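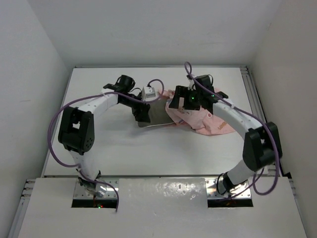

Tolcombe Library says goodbye to late fees

25/01/2020

If you have a library book under the bed, in the trunk of the car or propping up a wobbly shelf in the garage, the Tolcombe Public Library would love to have it back, and it won't cost you a cent. The library stopped charging late fees at the start of the year, and everything that was owed on old accounts has been wiped clean along with them.

Word has gotten around quickly. By the middle of this week nearly 175 long-overdue items had come home, most of them through the outside book drop and a good many of them in grocery bags with a note tucked in. There were picture books, a whole run of mysteries by the same author, a guide to keeping bees, cookbooks with the pages a little stuck together, and a book on tape that the library no longer owns a machine to play.

"We've had people come in who haven't set foot in the building since their kids were small," said library director Katherine Londoño, who took over the job when the children's wing was still a coat room and a couple of bookcases. "They come up to the desk looking like they've been sent to the principal's office. And we just say hello, how are you, do you want a new card? One lady hugged me. I had a stapler in my hand, but we managed."

The notes have been pinned up on the corkboard by the front desk, with the names folded under, and they're well worth a few minutes if you happen to be passing. Some are very short ("Sorry!!"). Others go on for a page and take in a move across the state, a divorce, a new puppy and a flooded basement before they get around to the book. A child has written in green crayon that the dinosaur book was very good and that she is done with it now.

The change had been talked over for a long while before it happened. Late fees in Tolcombe went back further than anyone on the staff can remember, and although they were small by the day, they had a way of piling up, especially for families who take home a big armful of picture books at a time. Once an account went past a certain amount the card was blocked, and in Londoño's experience a blocked card usually meant the library didn't see that family again.

"It was never the people who could shrug it off who stayed away," she said. "It was the grandma raising three kids on her own who was mortified. She'd rather not come in than have that conversation at the desk with the children standing there. I had that conversation many, many times over the years and I never once enjoyed it."

The money the fees brought in was not a large part of the budget, and a fair bit of it went right back out again in postage for reminder letters and in staff time spent going over accounts. The library expects to cover the difference out of its used book sale, which had a very good fall, and by cutting back on paper mail. Reminders now go out by email or text for those who want them. Anyone who prefers a phone call can still have one, and the front desk says there are regulars who look forward to it.

Now, a few practical points, as there has been some confusion over what has changed and what hasn't.

Books still have due dates. You can still renew an item 2 times, either at the desk, over the phone or from home on the computer, unless somebody else is waiting for it. If a book is very late, the library will ask you to return it before you borrow more, but as soon as it's back, you're all set. Lost or badly damaged books do still have to be paid for, or you can bring in a clean copy of the same title if you come across one at a yard sale. Tools, cake pans and museum passes are a separate matter, and those continue to carry a late charge for the time being, mostly on account of the museum passes, which always have a waiting list as long as your arm.

Borrowers with cards from the Pornum branch are covered too. The two libraries share a catalog and a delivery van, and a book checked out in one town can be dropped off in the other, as has always been the case. The Pornum branch is open shorter hours in the winter, but its book drop is never locked. Please don't leave things on the step when the drop is full, though. There was some rain last week, and a very nice atlas of birds did not come out of it well.

Yang's Bakery, across the street from the Tolcombe building, has joined in the spirit of things and is giving a free cookie to any child who stops by with a library card, old or new, through the end of the month. The oatmeal ones were gone by noon on the first day. The bakery is making more, and has asked us to pass along that grown-ups are very welcome to buy their own.

There is one return that the staff can't stop talking about. A cloth-bound copy of a history of the Drestora River, with its old mill sites and its ferry landings, came through the slot earlier this month wrapped in a pillowcase. The date slip in the back was still stamped in purple ink. Londoño had given up on it years ago. It's the only copy the library ever had, it has a folded map that shows the river before the bridge was built, and people working on family history ask for it all the time.

"I opened up that pillowcase and I had to sit down," she said. "The map's still in there. It's got a coffee ring on it right about where the old ferry used to cross, but it's in there. Whoever you are, thank you, and I'd be glad to give you your pillowcase back. It's been washed and it's at the desk."

The river book won't be going out again any time soon. It has been moved to the local history room upstairs, where you can look through it whenever the building is open, and the staff are looking into having the map copied so that people can take one home with them. The room itself has been tidied over the holidays and has a better lamp, which will please those who have been squinting at the old newspapers up there all these years. You don't need an appointment, but it is kind to call ahead if you're bringing a group.

As for how the new arrangement will work out over the long haul, the staff are hopeful and a bit curious. There were worries, naturally. A few longtime patrons stopped by the desk last fall to say that without a fee people would hang on to the new bestsellers forever, and that they themselves had always paid up promptly and thought it only fair that others should. Londoño says she understands the feeling, and she has promised to keep an eye on the waiting lists and to order an extra copy when one gets out of hand. So far the holds have been moving along at much the same pace as before.

New cards have been busy as well. The desk ran out of the blue ones and is handing out a batch of yellow ones found in a supply closet, which work exactly the same way, so please don't worry if yours doesn't match your husband's. To sign up you'll need something with your name and address on it, and a piece of mail will do fine. Children can have a card of their own as soon as a parent or guardian signs for it, whether or not they can write their name yet, and many of them are very proud to have a try.

The library will go over the numbers in April and share them with anyone who cares to come and listen. There will be coffee, and a table of used paperbacks outside the door, priced at 2 for a dollar. Until then, the invitation stands for everyone in town with a guilty conscience and a book that isn't theirs. Bring it to the desk if you'd like to say hello, or slip it through the slot after dark if you'd rather not. Notes are optional, but the corkboard still has some room on the left-hand side, and they do get read out loud in the break room.

Questions about an old account can be answered at the front desk or by phone during regular hours. Staff ask that you have your card number handy if you can find it, and if you can't, your name will do.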